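# Kitchen tips for crews sharing a line with robot arms

Collected at the Villby prep kitchen, mostly from the cold side. Widad Matar runs mornings and Eugeniusz Pietrzak runs the dish pit and the close. We put out 379 plates on a normal Tuesday. These are the things that have saved us time or a bad day since the arms went in.

## Before the shift

**Set the table the same way every time.** Board, bowl, plate, always in that order from the left. People can work around a bowl that has moved a hand's width. The arms are slower about it, and the person next to them ends up fixing it by hand. We marked the bowl spots with food-safe tape and replace it when the corners lift.

**Dry the boards all the way.** A damp board slides. Stand it on its long edge overnight, and put a thin damp cloth under it when it goes back on the table.

**Keep tomatoes stem up.** They roll less. Soft ones go straight to the sauce bin, and a person decides which ones are soft.

**Run new jobs on the simulator first.** Widad does this on the office computer after lunch. If a sausage misses the bowl on the screen, you have lost a few minutes and no sausages. 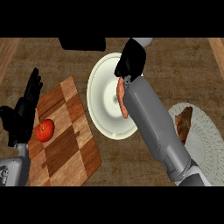

**Who gets the blame when an arm drops food on the floor?**

The shift lead logs it as a machine drop, and it doesn't count against anyone's waste sheet. Pick it up only after the arm is paused.

## During the shift

**Pause before you reach.** Press the pause button, wait for the light, then put your hand in. This goes for a crumb as much as for a knife.

**Knives stay on the people side.** We keep ours on the rack by the sink. The arms do placing and plating only.

**Toast bread a shade darker than you like it.** Pale slices bend when they are picked up and tear at the corner. Let them cool on a wire rack before they go on a plate.

**Swap places every two hours.** Standing next to an arm and watching it is more tiring than it sounds. Eugeniusz asked for the rotation after his first week and everybody kept it. Four of us trade between refilling, checking plates, hot side and dishes.

## Cleaning

Wipe the grippers with a cloth wrung out in warm soapy water, then a second cloth with plain water. Don't spray them. Sausage fat builds up in the joints, so use a soft toothbrush at close. Allow 6 minutes for each arm.

Plates with a raised pattern hold grease in the rim. Soak them before they go in the machine.

## What changed for the crew

Plating used to take two people all morning. Now it takes one, and the other does vegetables, which we used to buy in ready cut. No one lost hours, but start times moved, and Widad had to redo the bus list. If your kitchen is getting arms, ask for the new schedule in writing in April or whenever they come, before the training days begin.

Ask for paid training too. Ours was one day and should have been two.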